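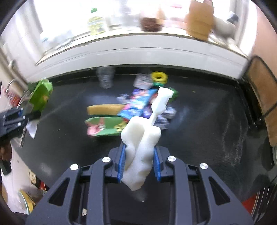

ゾフィア・コズマさんが歯科技工の仕事を始めたのは二十二歳のときだった。ブダペストの専門学校を出て、市内の小さな技工所に三年勤め、その後日本に来た。現在は長野県松本市で、総義歯と部分床義歯を専門に受ける技工所「Podent」を一人で切り盛りしている。取引先の歯科医院は県内に点在し、いちばん遠いところは飯田にある。

訪ねたのは十月の午前中で、コズマさんは石膏模型の縁を削っているところだった。手を止めるまでに十分ほどかかった。

「途中でやめると、どこまで削ったか分からなくなるので。すみません」

日本語は来日してから覚えた。最初の二年は技工所の先輩の口ぶりをそのまままねていたため、電話に出ると年配の男性のような話し方になり、取引先に笑われたという。

入れ歯作りを選んだ理由を聞くと、祖母の話になった。祖母は合わない入れ歯を何年も使い、食事のたびに外してコップに入れていた。

「外して食べるんです。入れ歯なのに。子どものころは、そういうものだと思っていました。学校に入ってから、あれは作り直せばよかったのだと知りました。祖母はもう亡くなっていました」

保険の義歯と自費の義歯では、使える材料も、かけられる時間も違う。コズマさんはどちらも受けている。保険の仕事を減らせば楽になると同業者に言われるが、比率は変えていない。

「保険の入れ歯でも、噛み合わせをきちんと取ってあればよく噛めます。材料の差より、型の差のほうが大きいと思います。型がずれていたら、高い材料で作っても合いません」

医院から届いた型に問題があれば、電話をかけて取り直しを頼む。独立した当初は、これがなかなか言い出せなかった。外国人で、女性で、年も若い。電話口で「うちの型に文句があるのか」と言われたこともある。その医院とは今も取引が続いている。

「三回目に電話したとき、先生が模型を見に来ました。ここに座って、二人で一時間見ました。それからは先生のほうから、今回の型はどうでしたか、と聞いてきます」

仕事の記録はノートにつけている。技工所を開いてから仕上げた義歯には通し番号を振り、医院名、使った人工歯の種類、調整に戻ってきた回数を書く。最新の番号は3163だった。番号が1000に達した日には何か食べに行こうと考えていたが、納期が重なって忘れ、気がついたのは1000をかなり過ぎてからだった。

「2000のときは覚えていました。うなぎを食べました」

ノートを見返すと、戻ってくる義歯には傾向がある。下あごの総義歯が多く、夏より冬が多い。冬に増える理由は分からないそうだ。医師に聞いても、答えは人によって違った。

今年に入って、受注の管理だけはソフトに切り替えた。技工所向けの「Fastix」という製品で、上田の歯科医師、ハリール・ナッサールさんに勧められた。納品日の間違いは減ったが、ノートはやめていない。

ナッサールさんにも電話で話を聞いた。コズマさんとの付き合いは六年になる。

「納品のとき、必ず手書きの紙が一枚入っています。どこをどう迷ったかが書いてある。右の奥を少し低くしたが、頬の肉が厚い人なら当たるかもしれない、とか。患者さんの口を見ているのはこちらなので、その紙があると調整が早いんです」

一方で、困ることもあると付け加えた。

「急ぎの仕事を頼むと、はっきり断られます。一度、患者さんの娘さんの結婚式に間に合わせたいと頼んだら、式の日を聞かれて、無理です、と。結局、古い入れ歯の修理で間に合わせました。その修理は翌日に届きました」

コズマさんに確かめると、この件はよく覚えていた。

「新しい入れ歯は、慣れるのに時間がかかります。結婚式の前の日に入れたら、その人は何も食べられません。古いほうを直すのがいいと思いました」

作業は朝の六時に始める。午前中は人工歯を並べる仕事にあて、研磨は午後に回す。並べる作業では手元だけを見るので、ラジオはつけない。研磨の時間は機械の音が大きく、どのみち聞こえない。昼食は決まって蕎麦か、前の晩の残りのスープになる。スープはパプリカを入れたもので、粉は実家から年に二回送られてくる。

口の中をカメラで読み取り、義歯を機械で削り出す方法も広まってきた。コズマさんも講習を受けに東京へ行った。講師を務めたザイド・リズクさんの説明は分かりやすく、設備の値段以外は気に入ったと言う。

「冠なら、もう機械のほうがいいと思います。総義歯は、まだ半分くらい。歯のないあごは柔らかくて動くので、動いているものをどの形で止めるかを人が決めないといけません。でも、あと何年かで変わるでしょう。変わったら私も買います」

手仕事へのこだわりがあるのかと尋ねると、少し考えてから首を振った。

「こだわりというほどのものはないです。ワックスの匂いは好きですけど」

後継者についてはまだ考えていない。ただ、週に一度、専門学校で実習を手伝っている。受け持ちは二年生で、卒業しても技工士として働き続ける学生は多くないと感じている。賃金が安く、夜が遅い。自分の勤め先もそうだったので、学生に強くは勧めないことにしている。

「やめてもいいけれど、一つだけ、自分の作った入れ歯で人が食べているところを見てからにしてください、と言います。学校の実習ではそれが見られないので」

コズマさん自身がそれを見たのは、松本に来て二年目だった。医院に頼んで調整に立ち会わせてもらい、八十代の男性が、持参したせんべいを診察台で噛むのを見た。男性は一枚を食べ終えると、もう一枚を袋から出してコズマさんに渡したという。

「固かったです。私の歯でも固かった」

話が終わると、コズマさんは削りかけの模型に戻った。午後には安曇野の医院から型が二つ届く予定だった。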